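Thursday, August 23, 2018
By the Rellden workshop desk

How to run a two-arm sorting demo at an open day

We ran the bottle demo at our open day in April, and several people wrote to ask how to set one up. These steps assume your arms already move and you have a working pickup program.

Start with the enclosure. Line the walls with fabric and keep the floor plain. We used plaid on the walls. Visitors liked it, and it made the booth easy to find from the door.

Mount both arms on one rail across the front, one near each end, and bolt the rail down before you connect anything. Ours went up on a Grernik bench with the control boards under the mounts, where you can check the lights without reaching past an arm. Leave slack in the cables at the elbows. Run each arm through its full reach by hand and watch for a cable that pulls tight.

Put the bin toward the back, off to one side, where both arms can reach it. Fold the liner well over the rim. Then lay a few empty bottles on the floor between the arms. Mix clear ones with labeled ones, and lay them at different angles.

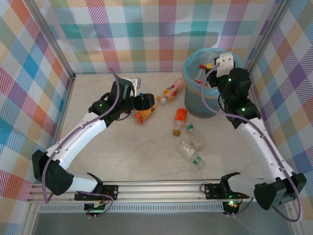
Give each arm its own share of the floor and let only one go to the bin at a time. Our program, Pleleo, handles this with a simple wait. If yours has no wait, add one before you invite anyone in.

Keep each run short. We planned 20 minutes per group and that was plenty, with 40 visitors as the most we could fit around the booth. Tape a line on the floor for them to stand behind, and put one person at the stop switch for the whole run.

Between groups, empty the bin, check the jaws for sticky spots, and send both arms home. Write down every missed pickup. Our log sheet has a column for the bottle type — clear or labeled — and one for which arm missed.

For a second day in the Somboon hall, bring spare liners and a second power strip. The outlets there are all on the far wall.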